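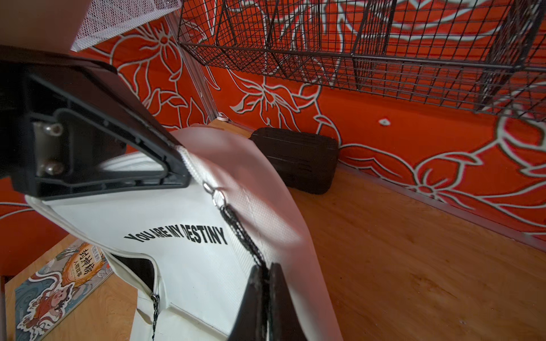
Is Hollow part of a series, and does it have to be read after another book?

Hollow is a single novel, complete in one volume. It shares a setting, the harbour town of Caden, with two earlier Prondwood titles, but no characters or plot lines carry over.

Hollow
Paperback, first edition
Prondwood Fiction
Publication date: 15/06/2018
Availability: in stock

Summary

A seventeen-year-old girl in Caden leaves school in the spring to work nights at the Koller cannery, where her father worked until his back gave out. Her older brother has stopped coming home. Her wages cover the rent and very little else. When a new boy starts on the labelling line, she begins to keep two sets of notes: one for the shift supervisor, and one that she shows to no one.

The cannery is due to close in June. Most of the book takes place in the weeks before that, on the night shift, on the first bus back into town and in the flat above the chandler's shop. The brother's absence is explained late in the second part. Readers who prefer not to know the outcome should avoid the afterword, which discusses it in full.

Structure

The novel is divided into three parts of unequal length, with 20 chapters in total. Parts one and three are told in the first person, past tense. Part two alternates between the narrator's account and the supervisor's shift log, which is set in a different typeface and includes deletions. Chapters are numbered and untitled. There is no prologue.

Dialogue is in English with some Caden dialect. Dialect words are not put in italics. A short glossary follows the afterword and covers cannery terms as well as local usage.

Specification

Format: paperback with flaps
Extent: 400 pages, including afterword and glossary
Binding: sewn sections, glued spine
Text paper: uncoated, cream
Cover: uncoated card, two colours, no lamination
Illustrations: one map of Caden, printed inside the front flap
Print run: 3000 copies
Language: English
Reading age: 14 and over

The cover card is unlaminated and will mark with handling. Copies for library use should be jacketed before issue. We can supply them ready jacketed on request, with a longer delivery time.

Content information

The book contains strong language throughout, a workplace injury described in detail (part one, final chapter), references to drug dealing and one scene of violence between brothers. Sexual content is limited to conversation. A chapter-by-chapter content sheet is available to schools and libraries.

Differences from the proof copy

Advance proofs were sent to booksellers before the text was final. The following changes were made for the printed edition:

The shift log entries in part two were reordered. Page references taken from the proof will not match.
The last chapter was shortened and a paragraph concerning the mother was moved to the chapter before it.
The map was redrawn. In the proof, the Koller cannery is on the wrong side of the harbour.
The glossary was added.

Please do not quote from the proof in reviews. Proof copies cannot be exchanged for the finished book.

Other editions

An e-book is published on the same date. In it, the shift log is marked by indentation, as most reading devices do not keep the second typeface. Deleted words appear struck through where the device supports this and in square brackets where it does not. The map is included at the end of the file.

There is no hardback. A large print edition is in preparation and will have its own page when the extent is confirmed. No audiobook is planned at present.

Teaching notes

A set of notes for class use can be downloaded by any school ordering 20 copies or more. The notes follow the three-part division and deal mainly with the use of two narrators, the handling of time in part two and the treatment of paid work in fiction for young adults. They assume that the class has read the whole novel. Extracts may be photocopied within the terms of the school's own licence.

Ordering and returns

Single copies are sent flat in a card wrap. Orders of more than one copy are boxed. Trade customers should order through their usual account; firm sale and sale-or-return terms both apply to this title. Returned copies must be free of price labels, and jacketed copies are not returnable.

If a copy has a binding fault, such as sections out of order or pages missing, send us the page numbers affected and we will replace it. Uneven page edges are a result of the trimming method and are not treated as a fault.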